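家のファイルサーバーと外付けディスクの手入れ、置き場所と片づけ

2018年7月21日

家で小さなファイルサーバーを動かしている人向けの、手入れと片づけのメモです。写真や家計簿、レシピの控え、子どもの学校のプリントを取り込んだものなど、家庭のデータもいつの間にか増えます。高い機械の選び方は扱いません。すでにあるものを長く無事に使うための、手を動かす側の話だけをまとめます。

置き場所

ファイルサーバーは、テレビ台の中や押し入れに入れたくなります。音が気になるからですが、扉を閉めた棚の中は熱がこもります。扉のある棚に入れるなら、背板に穴があるかどうかを先に見てください。穴がない棚では、背板を外すか、扉を開けたままにしておきます。

うちではイーカッハ(Ekach)の二台用ケースを、廊下の本棚のいちばん下に置いています。本を左右にぴったり詰めると吸気口がふさがるので、両側に手のひらが入るくらいの空きを作りました。下段はほこりを吸いやすいという欠点があります。床に直接置くよりはましで、薄い台を一枚かませるだけでも中に入るほこりの量は変わります。

台所のそばは避けます。油を含んだほこりはファンの羽根に貼りつき、エアダスターでは落ちません。どうしても台所の近くにしか置けない家では、コンロから見て壁の裏側に回すだけでも違います。洗面所や脱衣所の隣も、湿気の点で同じように向きません。

窓ぎわは、冬にはよく見えても夏に困ります。置き場所を決めるのは、六月の終わりから七月にかけての暑い日の昼過ぎがいいと思います。その時間に棚の中に手を入れて、むっとするようなら別の場所を探します。

振動と音

ディスクの低いうなりは、本体よりも棚板が鳴っていることがよくあります。棚板を手で押さえて音が変わるなら、板が共鳴しています。

ゴムの滑り止めシートを四つ折りにして、ケースの四隅に敷きます。シート全面に載せると底の通気口をふさぐ機種があるので、隅だけにします。古いマウスパッドを切ったものでも代用できますが、夏に溶けたように貼りつく素材があり、黒い跡が棚に残りました。捨てる予定の棚でなければ、滑り止めシートのほうが無難です。

ディスクをトレイに固定するねじがゆるんでいると、かたかたという細かい音が出ます。ねじは一度に強く締めず、四か所を軽く入れてから対角の順に本締めします。ケース付属のねじと、ディスクに付いてきたねじは長さが違うことがあります。長いほうを無理に入れると基板側に当たるおそれがあるので、入らないと感じたらそこで止めて、ねじを見比べてください。

掃除

ほこり取りは、季節の変わり目に一回ずつで足ります。電源を切って、コンセントも抜いてから始めます。画面から終了の操作をして、ランプが全部消えるまで待ちます。急いでいるときにやる作業ではありません。

道具は、柔らかい刷毛、掃除機、綿棒、乾いた布です。刷毛は製菓用の安いものが使いやすいのですが、台所のものと混ざらないように柄にビニールテープを巻いておきます。

順番は外側からです。吸気口のほこりを刷毛で浮かせ、掃除機の口を少し離して吸います。掃除機の口を基板に近づけるのは静電気の心配があるので、ケースの外だけにします。ファンは指か綿棒で羽根を押さえ、回らないようにしてからエアを当てます。勢いよく空回りさせると軸を傷めます。

エアダスターの缶は立てて使います。傾けると冷たい液が出ます。缶の残りが少なくなると勢いが落ちるので、古い缶はキーボードの掃除に回し、新しい缶をサーバーに使っています。

布にアルコールを含ませて外装を拭くと、印刷の文字が消えるケースがあります。型番やトレイの番号が消えると後で困るので、外装は水を固く絞った布で拭いてから乾拭きします。

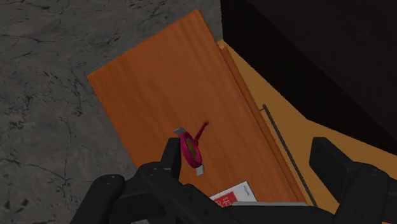
掃除が終わったら、電源を入れる前にトレイの順番を確かめます。二台用ならあまり迷いませんが、四台用で全部抜いてしまうと、どれがどの段だったか分からなくなります。差す順が変わっても動く機種はあります。それでも、あてにしないで元の段に戻すのが安全です。抜く前にマスキングテープを貼り、段の番号を書いておきます。

ラベル

ラベルに書くのは、段の番号、使い始めた年月、容量の三つです。ディスクの製造番号は末尾だけ控えておくと、管理画面に警告が出たとき、どれを抜けばいいかすぐ分かります。

テープライターがあればきれいにできますが、マスキングテープと油性ペンで十分です。セロハンテープは熱で縮んで糊だけが残るのでやめました。紙のシールも、ファンの近くでは端からめくれてきます。

電源アダプターにも忘れずに貼ります。外付けディスクのアダプターは見た目がそっくりで、電圧が違うものがあります。引っ越しや模様替えのあと、箱の中に黒いアダプターばかり残って、どれがどの機械のものか分からなくなった経験がある人は多いと思います。アダプター本体と、コードの先の両方に同じ名前を貼っておけば、机の裏にもぐらなくても見分けがつきます。

ケーブルの整理

結束バンドで固く締めるのは見た目こそ整いますが、一本だけ替えたいときに全部切ることになります。面ファスナーの帯を使います。百円店の園芸売り場にある、苗を支柱に留めるための帯が長くて安く、好きな長さに切れます。

余ったケーブルは、握りこぶしより大きめの輪にして、ゆるく巻きます。電源コードは束ねたまま使うと熱を持つことがあるので、長すぎるものは短いものに替えてください。LANケーブルは折り目をつけないようにします。ドアの下を通す場合は平たいものを選び、蝶番の側を通すと挟みにくくなります。

ジステックス(Jistex)のケーブルトレーを机の裏にねじ留めしていたことがあります。便利でしたが、天板の薄い机ではねじの先が出かかりました。今は吊り戸棚用の網かごをひっかけて代わりにしています。耐荷重は低いので、電源タップと小さなハブだけ入れています。

フォルダーの片づけ

機械の外側がきれいでも、中が散らかっていると容量はすぐになくなります。家族で使う場合は、いちばん上の階層を少なくしておくのが続けるこつです。うちは「写真」「書類」「レシピ」「一時置き」に絞りました。

「一時置き」は、迷ったときに放り込む場所です。これがないと、みんなが思い思いの名前でフォルダーを作ります。月の初めに中を見て、動かすか消すかを決めます。残ったままのものは、その月の名前をつけたフォルダーに移します。

ファイル名は、日付、内容、相手先の順にしています。日付を先に書くと、並べ替えなくても古い順に並びます。「最新」「最終」「最終2」は使いません。書いた本人も、翌月にはどれが新しいか分からなくなります。

写真は整理に時間をかけすぎないようにしています。年と月で分けるだけで、運動会や旅行のような大きな行事だけ別にします。同じような写真を一枚ずつ見比べて消す作業は疲れるわりに、空きはあまり増えません。容量を食っているのはたいてい動画です。うちで動画だけを大きい順に並べて、間違って撮った床や鞄の中の映像を消したところ、200本ほど減りました。写真を選ぶより、こちらが先です。

仮想マシンを使っている人へ

古い会計ソフトや年賀状ソフトを動かすために、パソコンの中に仮想マシンを作っている家もあると思います。仮想ディスクは、中でファイルを消しても、外から見た大きさが小さくならないことがあります。中では空いているのに外の容量が足りないときは、ここを疑ってください。

縮める操作は、使っているソフトの説明に従います。その前に仮想マシンを完全に終了し、丸ごと別のディスクに写しを取ります。操作の途中で止まると開けなくなることがあります。

スナップショットを取ったまま忘れているのも、よくある原因です。設定を変える前に一つ取り、うまくいったら消す、という使い方なら場所を取りません。バックアップの代わりに何か月も残しておくと、差分がふくらんで動きも遅くなります。うちでは、めったに起動しない仮想マシンに古いスナップショットが11個ぶら下がっていました。名前が全部「新しいスナップショット」だったので、どれが何の前に取ったものか見当がつきませんでした。取るときに、理由を短く書いておくだけで済む話です。

仮想マシンのファイルをファイルサーバーに置いたまま動かすと、家庭の配線では遅く感じます。使うときだけパソコン側に置き、しまうときにサーバーへ移すほうが楽です。

写しの取り方

ディスクを二台入れて同じ内容を書く設定は、片方が壊れたときの備えです。間違って消したファイルは、両方から同時に消えます。これとは別に、外付けディスクへの写しが要ります。

外付けは二つ用意して交互に使います。片方をつないでいる間、もう片方は電源から外して引き出しに入れておきます。雷が鳴る季節は、つなぎっぱなしにしないだけで安心感が違います。引き出しに入れるときは、ディスクを元の箱か、厚手の布袋に入れます。乾燥剤は、お菓子についてきたものを再利用すると粉が出ることがあるので、新しいものを買います。

写しを取る日は、ほかの家事とくっつけると忘れません。うちは浄水器のカートリッジを替える日に合わせました。冷蔵庫に貼った表に、カートリッジと並べて丸をつけます。

写しを取ったら、何か一つ開いてみてください。いつも同じファイルで試さず、古い写真、最近の書類、と変えます。一覧に名前が出ていても、中身が開けないことがあります。うちでは以前、書類フォルダーがまるごと対象から漏れていて、7か月気づきませんでした。途中でフォルダー名を変えたのが原因です。名前を変えた日は、写しの設定も見直します。

買い足しと処分

空きが二割を切ったら買い足しを考えます。ぎりぎりまで使うと、書き込みが遅くなるうえに、引っ越し先を選ぶ余裕もなくなります。

メモン(Memon)の外付けケースに、古いパソコンから外したディスクを入れて使う方法もあります。一時置きには便利です。大事な写しには、使用時間の分からないディスクは使わないようにしています。

店で買うときは、箱のへこみを見ます。通販では、届いたらすぐに開けて動作を確かめます。返品できる期間を過ぎてから初期不良に気づくのがいちばんもったいない。検査には一晩かかることもあるので、寝る前に始めます。

捨てるときは、まず中身を消します。ごみ箱に入れて空にするだけでは足りません。全体を書きつぶす操作をしてから、自治体や販売店の回収の案内を確かめます。動かなくなったものは分解したくなりますが、円盤がガラスでできている機種があり、曲げると割れて飛び散ります。金づちでたたくのはやめてください。データ消去を受けてくれる店に持ち込むほうが早く済みます。

ドロルスカ(Drorkska)のドライバーセットは、トレイのねじにも外付けケースの細かいねじにも合うので、サーバーの横に置いています。先が磁石になっているものはねじを落としにくくて助かります。外したねじは卵の空きパックに入れ、くぼみごとに外した場所を分けます。ふたを閉めておけば、途中で来客があっても散らばりません。

停電のあと

停電から戻ったとき、ルーターより先にサーバーが起きて、家の中から見えなくなることがあります。慌てて設定をいじらず、ルーターが落ち着いてからサーバーを起動し直します。それでも見えないときは、LANケーブルを抜き差しして、ランプがつくかどうかを見ます。

無停電電源装置を使っている場合、電池には寿命があります。交換した年月を本体の正面に貼っておきます。裏に貼ると、見るために動かすことになり、重いので結局見ません。雷の予報が出ていて家を空けるときは、サーバーを終了してコンセントから抜いて出かけます。

管理画面の合い言葉は、サーバーの中のファイルだけに書いておくと、肝心なときに読めません。紙に書いて、保険証券などと同じ封筒に入れてあります。

コメント(5)

匿名
卵パックにねじを入れるの、さっそくやりました。紙のパックだと細いねじが隙間に刺さるので、透明なほうがいいです。

北側の部屋
うちも動画を大きい順に並べてみたら、同じものが三か所に入っていました。消したら300ギガ空きました。買い足しはしばらく見送ります。

みかん箱
滑り止めシートは台所用と工具箱用のどちらを使っていますか。台所用の網目のものだと、重さでつぶれて平らになってしまいました。

管理人
みかん箱さん、台所用の網目のものです。つぶれてきたら折る場所を変えて、それでもだめなら取り替えています。工具箱用は厚みがあるので、折らずに一枚でよさそうです。

通りすがり
スナップショットの名前、うちも全部同じでした。日付だけは自動でついていたので、古いほうから見直しているところです。年賀状ソフトのほうはこわくてまだ触っていません。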